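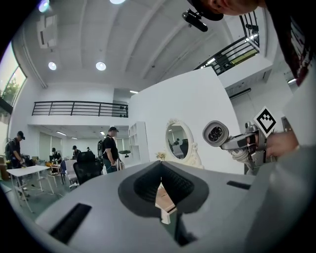
하얗게 칠한 높은 천장과 중층의 검은 금속 난간

중층 난간 닦기, 한 번 해 보면 재미 붙습니다!

높은 천장에 중층이 있는 공간을 쓰시는 분들, 바닥은 매일 닦아도 난간은 잊고 지내시죠? 저도 그랬어요. 그런데 검은 난간은 먼지가 정말 잘 보이고, 그만큼 닦고 나면 확 달라집니다. 뒤에 흰 벽이 있으면 선이 또렷하게 살아나서 괜히 계단을 한 번 더 올라가게 돼요.

준비물
극세사 천 3장, 미지근한 물 한 대야, 주방용 중성세제, 부드러운 붓(안 쓰는 페인트 붓이면 충분해요), 마른 수건

순서
1. 난간 아래쪽에 있는 물건부터 치우세요. 먼지가 생각보다 멀리 떨어집니다.
2. 마른 붓으로 가로대 윗면을 쓸어 줍니다. 물걸레부터 대면 먼지가 뭉쳐서 줄이 생겨요.
3. 물에 세제를 2방울만 풀고 천을 꼭 짜서 손잡이부터 아래로 내려오며 닦습니다. 가로대는 천으로 감싸 쥐고 옆으로 쭉 밀면 윗면과 밑면이 한 번에 닦여서 속이 다 시원해요!
4. 세로 기둥과 가로대가 만나는 구석은 천을 손가락에 감아서 돌려 가며 닦아 주세요. 때가 제일 많이 나오는 곳입니다.
5. 맹물에 헹군 천으로 한 번 더 닦고, 바로 마른 수건으로 물기를 없앱니다. 검은색은 물 자국이 그대로 남거든요.

바깥쪽 면은 절대 몸을 내밀어서 닦지 마세요. 난간 안쪽에 서서 가로대 사이로 손만 넣고, 안 닿는 데는 아래층에서 긴 막대 걸레로 닦으면 됩니다.

시간은 처음 할 때 60분 잡으세요. 저는 1월에 한 번 크게 닦고 그 뒤로는 붓질만 가끔 하는데, 그 정도로도 꽤 오래 깨끗해요. 힘이 남으면 흰 벽의 손자국도 같이 보세요. 살짝 적신 천으로 톡톡 두드리고, 문지르기 전에 안 보이는 곳에서 페인트가 묻어나는지 확인하시고요.

철 수세미와 연마제는 도장이 벗겨질 수 있으니 쓰지 마세요.

글: 마리솔 무뇨스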